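Home / Laboratory / Safety and Incidents / Gallery: Textile Handling Station

Gallery: Textile Handling Station and the October Grip Release Fault

The pictures on this page show work with fabric at the Eltaven textile handling station. They are published together with the findings of the review into the grip release fault recorded in October. Staff and visiting researchers who use the station are asked to read the notes below before booking time on it. 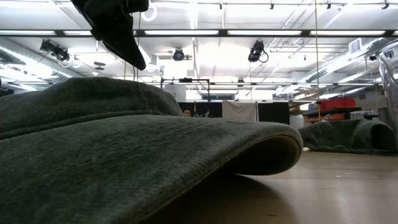
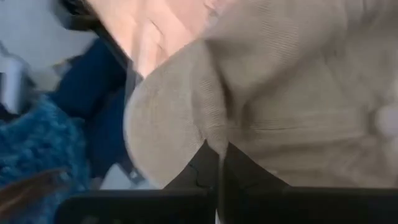

Fabric handling at the Eltaven station. First picture: dark green fabric on the work surface, with the gripper above it. Second picture: beige ribbed knit at the gripper fingers, with a hand close by.

Summary of the fault

During a folding session in October, the gripper failed to open when the operator gave the release command. The fingers remained closed on a knitted garment while the arm began its return movement. The garment was pulled across the work surface and drew the sleeve of a member of staff with it. The operator pressed the emergency stop and the arm came to rest. The member of staff was able to withdraw the arm without assistance. A minor abrasion to the wrist was treated on site.

The session was ended at 3:30 p.m. and the station was locked out the same afternoon. It remained out of service while the review was carried out.

The garment was damaged along one seam. No damage was found to the arm, the work surface or the ceiling fixtures.

How the fault occurred

The station runs on the Juketine control software. A release command is sent to the gripper, and the gripper answers with a signal stating that its fingers are open. The arm is meant to wait for that signal before it moves away.

The review found that the signal did not measure the position of the fingers. It confirmed only that the gripper had received the command. On most fabrics the difference had no effect, as the fingers opened shortly afterward. With thick ribbed knit, a fold could work its way into the joint at the base of the fingers and hold them closed. The gripper then reported that it was open, and the arm moved off with the fabric still held.

The review team repeated the release 151 times with the ribbed knit used in the original session. The fingers stayed closed on three of those attempts. All three involved a gathered fold placed deep between the fingers. The same number of attempts with a flat woven cloth produced no failure.

A second finding concerned the motor current. The recorded current rose each time the fingers were held closed, and the rise was clear in the log from the October session as well. The software stored this value but did not act on it.

Why a hand was within reach

Operators at the station often steady or rearrange a garment between grasps. The written procedure in force at the time allowed this once the arm had stopped. It did not say how long the arm had to be stopped, and it did not require the operator to hold the arm in a paused state first.

In the October session the arm had stopped at the end of a grasp. The member of staff reached in to free a fold and the operator gave the release command as usual. Both followed the procedure as it was written. The review makes no criticism of either of them.

The same gap had been raised in a near-miss report filed the previous spring. That report was closed with a reminder to staff and no change was made to the procedure. The review considers that the report should have been passed to the safety office, and the way in which such reports are closed has since been changed.

Changes now in force

The following measures apply to all sessions at the station.

The arm may not leave a release position until finger opening has been measured. A position sensor supplied by Szabo has been fitted to each finger and is read directly by the control software.

If motor current stays above the set limit after a release command, the arm holds its position and an alarm sounds. The operator must clear the alarm by hand.

Arm speed is limited to 30 percent of its former value while a garment is in the grasp.

Staff must press the pause control and wait for the steady amber light before reaching toward the gripper. Blinking amber means that the arm can still move.

Loose cuffs, lanyards and bracelets are not permitted at the work surface. Long hair must be tied back.

A finger joint cover is to be fitted for all knitted fabrics. Covers are kept in the drawer marked Merkolus, together with the key for the finger screws. A worn cover should be reported and replaced, and must not be taped.

Testing after the changes

The station returned to limited service after a trial of 62 folding cycles using ribbed and chunky knits. The alarm sounded twice. In both cases the arm held its position as intended and the operator cleared the fold with the arm paused. The logs from both events have been kept with the review file.

Two matters remain open. The position sensors collect lint and must be wiped before every session - a longer interval will be considered when more data is available. The alarm is also difficult to hear when the air handling is at full power, and a second sounder has been ordered for the far side of the room.

Booking and further information

Sessions may be booked through the laboratory calendar by staff who have completed the revised station briefing. Briefings given before the October fault are no longer valid. Visitors may attend a session but may not handle fabric at the work surface while the arm is powered.

The full review, including the current logs and the list of fabrics tested, is held by Aarne Honkanen in the safety office and may be read there on request. Faults and near misses should be entered on the station form before the end of the shift in which they occur.

Previous gallery: Cable Routing Bench
Next gallery: Sorting Line
Back to Safety and Incidents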